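Bench Automation Forum > Practice and Standards
Proposed rules for two-arm cloth cells: does anyone buy this?
Started by flatfold, July
Last updated: July, 9:40 pm

flatfold wrote:

Our lab has been asked to adopt the Trollska draft for small two-arm cells that handle fabric. I've read it twice and I'm not sold. It's 28 clauses, and I'd guess half were written by people who have never had to get a washcloth to lie square.

The ones I keep tripping on:

Clause 4, cable routing. External cables must be "restrained against free looping at every joint." Fine on paper. Tie a cable down at the elbow and it pulls at the wrist.

Clause 9, start position. Both arms must be clear of the workpiece before a run is logged. How clear? It doesn't say.

Clause 11, background. The work surface must "contrast visibly" with the cloth. We run white cloth on a white board and have for months.

This is our cell, so you know what I'm arguing from. Purple cables on the outside of both arms, cloth folded between the grippers.

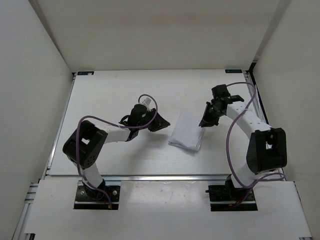
Reply 1, from hemline_hank

Clause 4 is the one I'd keep. You've got a loose loop hanging down by the right arm's base. Sooner or later the elbow will find it. I've replaced enough connectors at Gisano to stop believing "it's never caught before."

Clause 11 I agree is nonsense. If your system can only find a cloth on a black table, you don't have a cell, you have a demo.

Reply 2, from oddjob48

Disagree on 11. White on white means your only edge cue is a bit of gray shadow, and the shadow moves when somebody changes the lights. Then you get a week of bad runs and the arms get blamed. The draft doesn't ban white boards, by the way. There's an exemption if you log the lighting. Did you read the notes at the back?

Reply 3, from flatfold

I read them. "Log the lighting" with what? A phone app? A calibrated meter? If I write "even" in a box every morning, I've complied, and nothing has been learned.

Hank, point taken on the loop. I'll shorten it. I still don't want a clause telling me to tie down every joint.

Reply 4, from skein

What bugs me is what they left out. There's almost nothing on gripper wear. One line: "fingers shall be inspected periodically." Periodically! The Arellano handbook at least gives you 48 hours of run time between checks, and I think that's too long for terry.

Rough edges snag loops. You don't see it from overhead either, you have to look from the wrist. flatfold, do you have a wrist view?

Reply 5, from flatfold

Yes, same cell. I hadn't gone looking at the fingers until you asked, and you have a point. The top edge of the right one is scratched and nicked, and the left is a lot smoother.
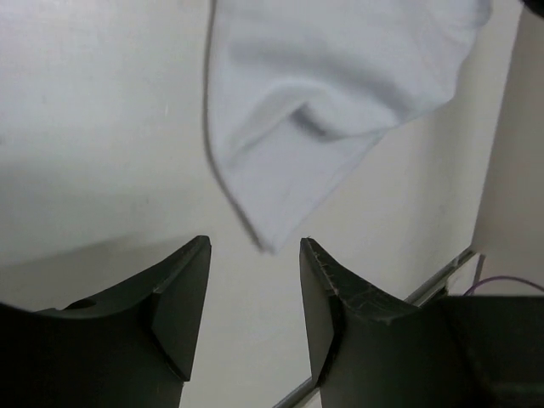 So under the Trollska wording I could have "inspected periodically," ticked the box from across the room and passed. Meanwhile they want a paragraph from me on board color. I'd trade clause 11 for a real wear limit tomorrow.

Reply 6, from hemline_hank

Careful what you ask for. A wear limit in a standard turns into a number somebody made up. We had one at Gisano and people were throwing out perfectly good fingers. Run your thumbnail along the edge. If it catches, dress it or swap it. You don't need a document for that.

Reply 7, from skein

Your thumbnail isn't my thumbnail. Drag a scrap of the same cloth over the edge and see if it pulls a thread. Anyone can repeat that, and it takes less time than reading your post. Then write down the result with the run hours next to it.

Reply 8, from oddjob48

I'd take skein's test over the thumbnail. I also don't see any proof the worn finger is costing flatfold a single grasp. Scuffs look bad, but has anybody compared? Swap in a new finger, same cloth, same program, and count the drops. Until then we're doing what we accuse the draft of doing, making rules out of a hunch.

Reply 9, from flatfold

Fair. No, I haven't compared. I have one spare right finger, so I can do it, but it'll have to wait until the Skallach job is out the door.

For the comments I'm sending back: keep 4 but limit it to loops that can reach a joint, give a distance in 9, drop 11 or say what counts as a lighting log, and add skein's drag test as an optional check. If someone wants to defend clause 9 as written, go ahead, I'd like to hear it.

Reply 10, from hemline_hank

Not me. Ours just says "arms home," and even that gets argued over.

Recent in Practice and Standards
- Arellano handbook: which edition are you using?
- Cable sleeves on small arms, worth it or not
- Logging failed grasps without fudging the numbers
- Skallach grippers and thick hems
- Who signs off on a cell after it's been moved?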